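Progress Report: Household Manipulation Data, Plate Sorting and Racking
Prepared for: Virgil Iordache, Program Office, Ikine
Prepared by: Ileana Stanciu, Botota
Jul 23, 2025

1. Status

The work package calls for 4,000 accepted episodes of plate handling by the end of September. Collection is under way on the dish rack task, and the recording procedure is now fixed. No change to budget or end date is requested. Two items need a decision from the program office and are listed in section 5.

2. Task and workspace

Each episode is a teleoperated demonstration. The operator picks up a plate from the work surface and places it in the rack. Start positions are varied between episodes, including plates lying flat, plates stacked on one another and plates leaning against the rack. Stacks are the slowest case. The operator has to separate the top plate without dragging the one under it, and most of the aborted attempts come from this step.

The plate set was widened at the request of Naveed Ansari, who runs training. The first set was plain white, and the policy trained on it did poorly on patterned plates. The current set mixes solid colors, polka dots, colored rims and small printed motifs, in round and square shapes.

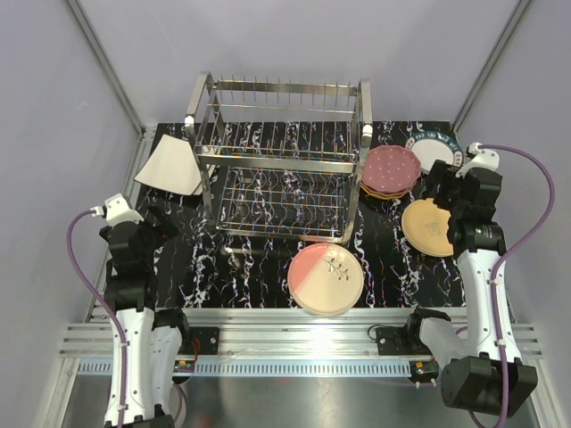 3. Recording and review

Every episode is recorded from a fixed workspace camera and from wrist cameras, together with joint positions and gripper opening. Streams are aligned on a shared clock. Episodes with a dropped stream are discarded automatically and do not count toward the target.

Lovely Dela Peña reviews the remaining episodes against the acceptance sheet. An episode is rejected if the plate is released before it is supported, if the operator pauses for longer than the limit, or if an arm touches the rack hard enough to move it. In the last batch of 88 episodes, 11 were rejected. Eight of these were early releases. The other 3 were rack contacts, all during placement on the lower tier.

Lower tier placements are harder to judge from the fixed camera, so the reviewer relies on the wrist view for these. Polished steel and a glossy countertop make that view demanding. Reflections of the surface pattern show up in the metal, and glare can wash out part of the counter.

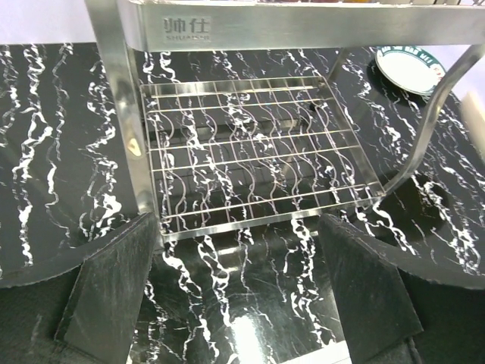

Cornel Neagu tested two fixed exposure settings against automatic exposure. The lower fixed setting kept more detail along the basket rim at the cost of darker gripper fingers. Ansari's group has asked that automatic exposure be kept for half of the episodes so that the effect on training can be measured. The setting is now written into the episode header.

4. Problems and actions

Operator drift: placement style changed over long sessions, with later episodes showing faster approaches and more early releases. Sessions are now shorter and the operator changes at each break.

Labels: the first batches used "lower shelf" and "basket" for the same target. These have been merged under "lower tier" and the old files relabeled.

5. Decisions requested

a) Approval to transfer accepted episodes to Rirneck monthly instead of at the end of the work package.

b) Confirmation that bowls remain out of scope. Theodorakopoulos has asked for them, but the acceptance sheet would need new release criteria and the schedule has no room for a second review pass.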